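Progress report to the Prata Foundation
Girls' and women's volleyball program, Nundley Volleyball Club
Prepared by Joana Vieira, program coordinator
11 Jul 2026

Dear Margarida Simões,

With this report I would like to inform you how the volleyball program has advanced in the first half of the grant period, what was done with the money, and which points are still open. I follow the order of the headings in our agreement, so that you can compare it more easily with the plan.

1. Training groups

All the training groups named in the plan are now active. The beginners train in the small hall of the Tramero school, and the older girls and the women's team use the municipal hall. We wanted at first to place everybody in the municipal hall, but the hours offered to us were too late in the evening for the younger children. The change of place was agreed with you by telephone and it has not changed the budget.

The beginner group grew more quickly than we had thought. At the start of the season we had to close registration for 2 weeks, while Judite Esteves looked for a second assistant coach. Now she has one, a former player of the women's team, and the waiting list is empty again. The under-fourteen group is more difficult. The attendance is good at the beginning of each school term and then it falls, mostly in the exam weeks. Judite has moved one practice to an earlier hour and we will see in the autumn if this helps. 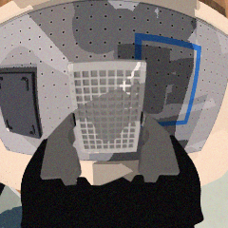 For the older girls we have put more attention on serve reception, which was the weak part of our game last year. The coach, Souad Ouali, works now with a libero who trains also with the women's team once a week. The other players of the group have asked if they may have the same possibility, and we would like to offer it to those who are over sixteen.

2. Competition

The women's team finished fourth in the regional league. In the plan we wrote that we would try for a place in the first three, so this target was not reached. We lost two matches in the fifth set near the end of the season, both away from home, and with one of them won we would have been third. Souad's opinion is that the team played well enough in attack but made too many service errors when the score was close. She has asked for more practice matches before the new season, and I support this request.

The under-eighteen team played in its league for the first time and finished in the middle of the table. The result was better than we expected from a team with so many first-year players. Their best match was the home win against the team that later won the league, 3-1, after losing the first set by 10 points.

The younger groups do not play in a league. They took part in the spring festival, where the teams are mixed and no table is kept. The parents liked this form very much, some of them more than the children - a few girls told us they would prefer to know who won.

3. Coaches and referees

Two of our coaches started the regional coaching course and both passed the written part. The practical part was moved by the organizer to November, therefore the cost of it will appear in the next report and not in this one. Sofia Rocha completed the referee course and has already whistled matches in the youth league. This was not in the original plan, but the club paid the fee from its own income.

We still need one more person who can keep the electronic score sheet. At present it is nearly always Sofia who does it at home matches, and when she is refereeing in another hall we must ask the visiting team for help.

4. Equipment and hall

The new net and the antennas were delivered by Molix in the second month. The padding for the posts came later, and in the wrong size. It was exchanged without cost, but until then we could not hold official matches on the second court. The balls for the beginners are the lighter type, as Judite requested.

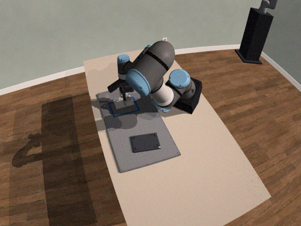 The floor marking in the Tramero hall is not yet solved. The lines for volleyball are there, but they are old and they cross with the lines of two other sports. The school has agreed to repaint them during the summer vacation, if the club pays for the material. I would like to use for this the 1,000 euros which remain in the equipment line, and I ask for your approval in writing, since the agreement speaks only of movable equipment.

Travel costs were a little lower than planned, as parents drove the younger groups to the festival and did not ask for a refund. I propose to keep this amount for the away matches of the autumn - the new league calendar has two long trips for the under-eighteen team.

5. Open points for the second half

The following points need a decision or an action:

- your approval for the floor lines in the Tramero hall (see section 4)
- the hall hours for the next season, which the municipality has not confirmed
- practice matches for the women's team before the league starts
- a second person for the score sheet

The receipts and the attendance lists are sent together with this report in a separate folder. If some document is missing, please write to me and I will send it. Souad Ouali is also available to answer questions about the sporting part, but she is at the youth camp until the end of the month and reads her messages only in the evening.

With kind regards,
Joana Vieira

Nundley Volleyball Club | Contact | © 2026 | Back to top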